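Department Diary, November: Packing Table 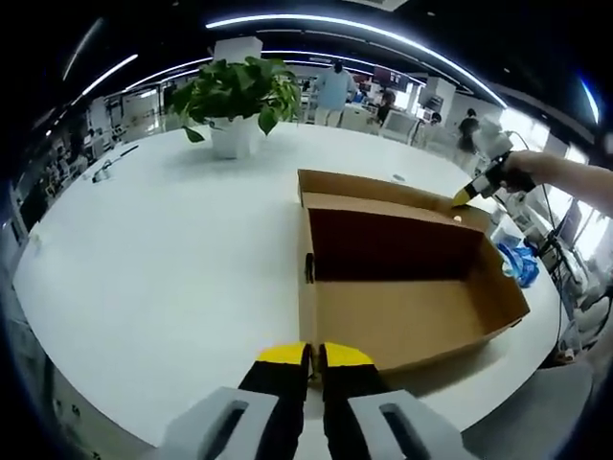 Plurketstead Museum of Local Trades – Department of Collections Care and Packing

Entry made at 4:30 p.m. by Mahlet Tamiru, for the department diary.

Work on the Serura loan continued through the day. The round white table was used for boxing, as the long bench is still taken up with framed items that await their condition notes. The shallow brown cardboard box was on the table, open, with its lid flap standing up along the far side. A small black clip is on the outer left wall of the box. The inside of the far wall is a dark maroon-brown and the floor is a lighter tan, and staff are asked to use this difference when deciding which way a box should face on the shelf. The dark wall goes to the back.

A crumpled blue plastic bag was on the table to the right of the box. Blue bags are for waste only and should be taken to the bin at the end of each session. Mr. Ouellet has asked that this be written down again, and it is written down.

The loan list now stands at 76 objects. Tiruwork Alemneh compared the list with the lender's letter during the morning and found two entries with the same number. Both are thimbles. She has written to the lender and has placed a slip in the folder until a reply is received. No box containing either thimble is to be closed before then.

Delivery of tissue from Nikley was expected by noon and arrived shortly after two. The order was for 700 sheets. The packing slip agrees with the order, although the sheets are a narrower cut than the last supply and will need to be overlapped in the larger boxes. Getachew Wako signed for them and put them in the dry cupboard – second shelf, left side.

Raphaël Collet asked whether lids should be taped before the courier's visit. They should not. The courier checks the contents with a member of the department present, and the boxes are sealed afterward.

Room temperature was noted at opening and at 1:00 p.m. in the blue book. The window latch remains stiff and has been reported.

For tomorrow: labels for shelf 5, tissue for the small boxes, and a call to the lender if no letter has come by ten.

M.T.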